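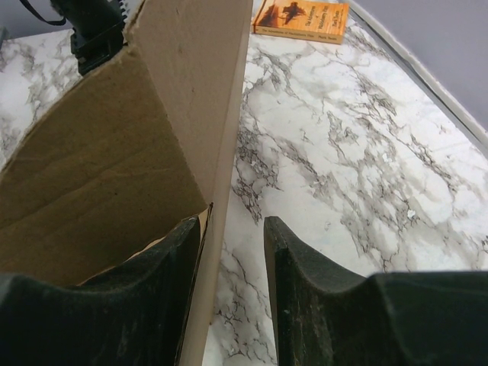 Moved the shop's stock across town in August, 700 orders' worth of yarn, and learned a few things about packing. A thread. Most of what went wrong was the boxes. We used plain brown corrugated cardboard, same as the one in the photo, and bought the cheapest size Pranda sells. Get the heavier grade.

Yarn is light but it takes up space. Two people can carry a full box easily. The trouble is stacking. Past four high, the bottom one starts to bow.

Label the side, not the top. Once they're stacked you can't read the top. I relabeled 13 boxes on the floor of the new place at 11 at night.

Wool and cotton go in separate boxes. If moths got into the wool you want to know before it's on the shelf next to everything else.

Movers quoted 3,000. We rented a van from Dobos and made 2 trips. My back would pay the movers next time.

Keep the card reader, the tape and the kettle in a bag that rides up front with you. We found ours the next morning.

New shop opens when the shelves are up. Same hours as before.

Comments

Benedek Erdős: Cedar blocks in the wool boxes help too.

kakus_knits: Will you still carry the sock yarn?

Flarkus: Is there parking at the new place?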